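Small pumpkins and other things I was told to buy

Every August the magazines start on about "the autumn table", and every August I roll my eyes and then read the whole article anyway. This year's idea, which I first saw in a newsletter by Remedios Villalobos, is that you need only a plate, a mug and a couple of little striped pumpkins. The plate is meant to stay empty. The pumpkins go either side of it. I had my doubts, mainly about where the toast is supposed to go. 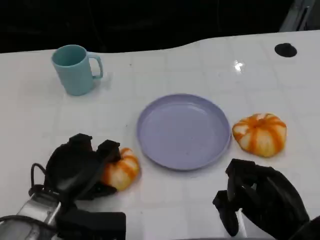 The colours

Teal, lavender and orange, on white. On paper it sounds like a child's raincoat. I'll admit the pale purple calms the orange down a bit, though I'd still have picked a cream plate, given that the pumpkins have cream stripes in them already. My friend Remedios Montes (yes, two of them, it gets confusing) says cream would be boring. She also painted her hall mustard.
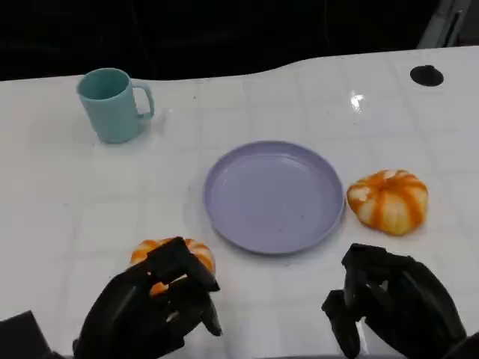
Lavender plate, teal mug, striped pumpkins.

What puts me off is the shopping that comes with it. Dokden will sell you a boxed "harvest setting" with 20 pieces in it, and I can't think what the other pieces are for. Cuervo has much the same thing with napkin rings. A small pumpkin from the greengrocer in Pliltside does the job, and if you go off it you can put it on the compost.

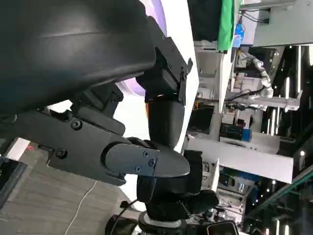 The newsletter also said to leave plenty of bare table, and there I do agree. I've sat at too many dinners where you had to move a candle to reach the salt. White shows every crumb, mind you. Larnik make a cloth spray for it that my sister swears by and I remain unconvinced. A damp cloth has always been enough for me.
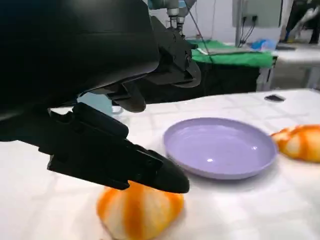 As for whether a pumpkin should sit right up against the plate or a little way off, the advice was up to 4 inches, which seems a strange thing to have measured. I'd put them wherever your elbow isn't. Mine will probably end up on the windowsill by October, next to the post, and the plate will have toast on it.

Contact | © Small Grumbles, all rights reserved | Back to top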